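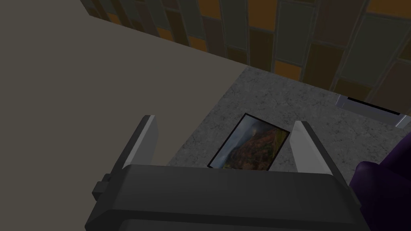

Jelstead ward by-election

The Jelstead ward by-election was a contest for a single seat on Trever District Council, held one Saturday in February after the sitting member moved to the coast and stopped answering letters. It is remembered locally for the dispute over campaign posters, and for a result that took longer to announce than the votes had taken to cast.

Background

Jelstead had returned the same councillor for five terms, three of them unopposed. The ward covers the village itself, the hamlet of Allach and the houses along Thaler Lane, whose residents have long maintained that they belong in a different ward. No other ward has asked for them. The main issues were the bus shelter, the state of the lane and whether the council should meet in the evening, when people could attend, or at two in the afternoon, when they could not.

Candidates

Two candidates stood. Rahel Kaufmann, an independent, campaigned for evening meetings and repairs to Thaler Lane. Her opponent, put forward by the Trever Ratepayers' League, campaigned for a review of both. The League's leaflet ran to eight pages, six of which concerned drains.
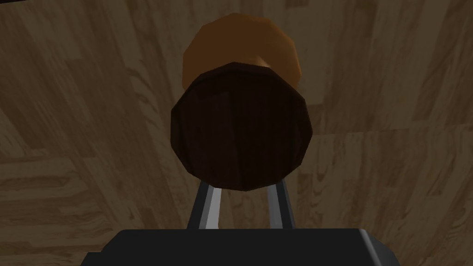
Poster dispute

In the second week of the campaign the League complained that 60 of its posters had been taken down overnight. It blamed Kaufmann's supporters, whom it described in a statement as "organised elements". Kaufmann denied any part in it and pointed out that her own posters in Allach had gone the same night. The League replied that this was exactly what organised elements would do.

The district council later confirmed that its highways contractor had cleared every poster from the lamp posts under a by-law passed on the League's own motion. The League welcomed the clarification and did not withdraw the complaint.

A public meeting at Jelstead village hall drew an audience of 200, well beyond the number of chairs. Much of it was taken up with the question of who had blamed whom, and the bus shelter was reached shortly before closing.

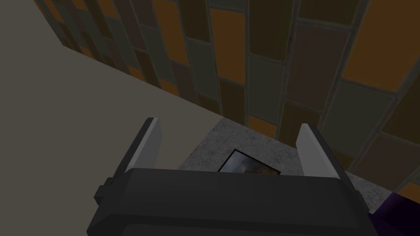

Kaufmann told the meeting that she would happily discuss posters for as long as anyone liked, provided somebody mended the lane first. The League's candidate asked for this to be recorded as an attack.

Result

Kaufmann won by 2 votes after a second recount. The League's agent asked for a third, which the returning officer refused at ten past one in the morning. Turnout was 50 per cent, a ward record.

Aftermath

The council moved its meetings to seven in the evening the following autumn. Thaler Lane was resurfaced as far as the Allach turning, where the money ran out. The League kept its remaining posters in storage and used them at the next election, with a new name pasted over the old one.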